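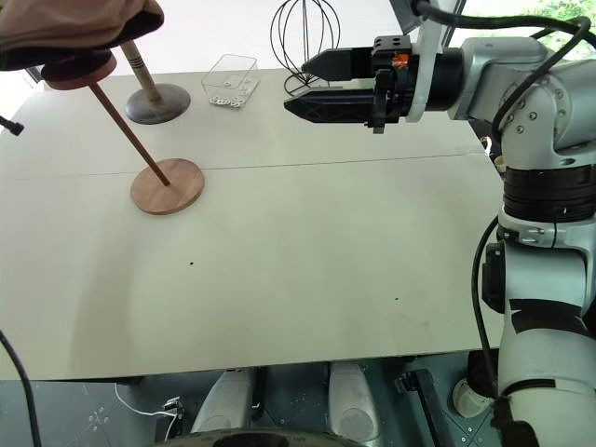
Section 4 - Setting up a promo bay for the Zeris biscuit range. Read the whole section before you open the shipper, then do the steps in order. Stores on the Alva planogram skip to section 5. Keep the bay low key - plain pale top, one round-based wooden stand on the left, brown cloth draped over the top of it, no tinsel. Colour of the cloth is up to the store but must be a Skukgate stock colour.

1. Check the delivery note. Standard shipper is 246 packs. Short? Ring Utwood before you sign.
2. Enter the bay code in the store portal. Wait for the green tick.
3. Load bottom shelf first, family packs only. Max 60 packs per shelf.
4. Single serves on the middle shelves, labels out.
5. Fit price strips. Check them agianst the portal, not last months sheet.
6. Log the bay as live.

Note: bays logged after close on Saturday, April 24, 2021 count toward the May rebate - not April.

Note: 2,131 is the promo code for grocery. Servo and convenience use the code on thier own sheet.

CAUTION: do not cut the shipper along the long side. Blade goes straight into the top layer.

CAUTION: allergen card stays on the bay at all times, even if its half empty.

Stores ordering over 2,000 packs - email Virgil Jitaru in trade accounts first. Split deliveries only, no exceptions.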